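5. What the vinegar trial can and cannot tell us

5.1 The claim

Most people who drink vinegar before a meal do it for one of two reasons. They have heard that it keeps blood sugar from shooting up after bread or rice, or they have heard that it makes them eat less. The first claim has some work behind it, mostly small and short. The second is the one that sells bottles. When we began planning the Fundcombe trial, the label on Cliltance, a flavored cider vinegar drink, told buyers that one serving before lunch would "quiet hunger until evening." We could find no test of that sentence by anyone without a stake in the answer, and the two in-house reports we were given did not describe how hunger had been measured.

We should say where we started. Three of the four authors did not expect the drink to do much. The fourth, Castellanos, had used vinegar himself for two winters and thought it worked. We wrote our expectations down before the first visit and sealed them, mainly to stop ourselves from remembering them differently later.

5.2 Who took part

The invitation went to 3445 people on the Fundcombe clinic mailing list. We enrolled 70. A gap that wide deserves more attention than papers in this field usually give it. Many people did not reply at all, and among those who did, a large share wrote that they already took vinegar and were glad someone was "finally proving it." We turned away daily users, but we could not turn away hope. A person who gives up four lunch hours to sit in a clinic and drink something sour probably has an opinion on what it will do.

Readers should keep this in mind when they look at the hunger scores in 5.4. They come from adults who were willing, fairly healthy, and interested in their diet. Whether the same scores would come from a night-shift worker who eats in the car is a question we did not ask.

5.3 Serving the drinks

Each person came in four times in August and was given one of two drinks, in an order set by a list that the serving staff did not hold. The test drink was Cliltance mixed with water to 300 ml. The comparison drink was made for us by Pornard, a small bottler, from water, malic acid, and the same apple flavoring, and it had close to the same sharpness on the tongue. Both were poured in a back kitchen and handed over in a paper cup (a white cup of this general sort stands on the table in Figure 4). Lids were left off, because in the pilot people lifted them anyway to sniff.

Smell is the weak point of every vinegar study we have read, ours included. Acetic acid has a smell that malic acid does not. At the last visit we asked people to guess which drink they had been given that day, and they guessed right more often than they should have if the blinding had held. We considered nose clips, which have been tried by others, and decided against them. People eat lunch with their noses, and a meal eaten with a clip on is a strange meal. It is possible that this was the wrong choice. Jasińska argued for the clips and still does.

The lunch came from a fixed buffet, put out in larger amounts than anyone was likely to finish. We weighed the dishes before and after. Participants knew that their food was being "recorded," a word we picked with care, though we doubt that it fooled many of them. Weighing a person's lunch tends to change the lunch. That effect should have been the same with both drinks, so it should not bend the comparison, but it may have pushed all of the numbers down and left less room for a difference to show.

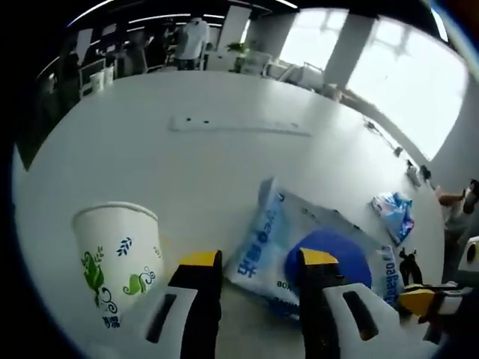 There was also the matter of what people did before they arrived. We asked for no breakfast after eight and no coffee after nine. Food diaries suggest that most people went along with this. Food diaries also suggest that hardly anyone in Fundcombe ever eats a cookie, so we put limited weight on them. A few participants came in looking pale and plainly starving, and one had walked an hour to get there. Visits were not dropped for such reasons. The analysis plan had no rule for it, and making up rules after seeing the data is how a good many of the findings we set out to check were produced in the first place.

5.4 Hunger scores and food eaten

People said they felt less hungry after the vinegar drink. The difference was small, it showed up in the first half hour, and by the time the buffet was cleared it could no longer be told apart from chance. Taken alone, this would support a modest form of the claim, and we expect it to be quoted that way.

Food eaten at the buffet did not differ between the two drinks. Nor did food eaten over the rest of the day, as far as the diaries can be trusted. Most participants reported daily totals somewhere below 2000 calories on all four visit days, which we take as a sign of tidy reporting more than of light eating. If the drink quiets hunger until evening, it does so in a way that leaves both lunch and supper where they were.

What, then, was the early drop in the scores? We can think of several explanations and cannot choose between them with the data we have. The first is that vinegar slows the emptying of the stomach, as its supporters say, and that the dose was too low to carry this through to the meal. The second is that people who recognized the smell gave the answer they thought went with it. When we looked only at those who guessed wrong about their drink, the drop mostly went away, but that group is small and we would not lean on it. The third explanation is less often discussed and seems to us the most likely. Several people wrote in the comment box that the vinegar drink made them feel slightly sick. A person who feels slightly sick will say that they are less hungry. That is a true answer to the question on the form, and it is a poor thing to advertise.

Kvaran, who ran the visits, noted that complaints of an upset stomach came up in talk far more often than they did on paper. Our form had a line for side effects at the bottom of the second page. It should have been at the top of the first.

5.5 The Henao results

Our findings do not sit well with the earlier work from the Henao site, where vinegar before lunch was followed by a clear drop in food eaten. We have read that report many times and have had helpful letters from its lead author, Mikkel Blöndal. Two points seem important. The comparison drink there was plain water, so everyone knew what they were getting, and the vinegar was taken nearly straight. We do not find it hard to believe that a person who has just swallowed strong vinegar eats a smaller lunch. The question is whether they would do it again the next day, and the day after that, and the Henao trial lasted one visit.

Blöndal's reply to this is fair and we repeat it with his permission. Our drink was weak, he says, and a weak drink that does nothing tells us little about a strong one. We agree. But the weak drink is the one on the shelf. Anyone wishing to defend the strong version would need to deal with the throat, the tooth enamel, and the plain fact that people stop taking what they dislike. In our follow-up call, few participants said they planned to go on with either drink, and among the reasons given, taste came first and price second.

5.6 Limits that apply to both sides

It would be easy to use this trial to say that vinegar "does not work," and we would object to that as much as to the label. We tested one product, at one dose, before one meal, in people who were mostly not trying to lose weight. We did not measure blood sugar, and nothing in this section bears on it. A real effect on eating that was small but steady over many months would have slipped past us. We doubt there is one, but doubt is cheap.

Castellanos has asked us to record that he still takes vinegar on salad and has stopped drinking it. Jasińska is now testing a comparison drink with a trace of acetic acid in it, too little to matter to the stomach and enough to confuse the nose. Until that or something like it has been tried, we would ask that hunger scores from vinegar studies be printed next to the share of people who guessed their drink correctly, in the same table and in the same size of type.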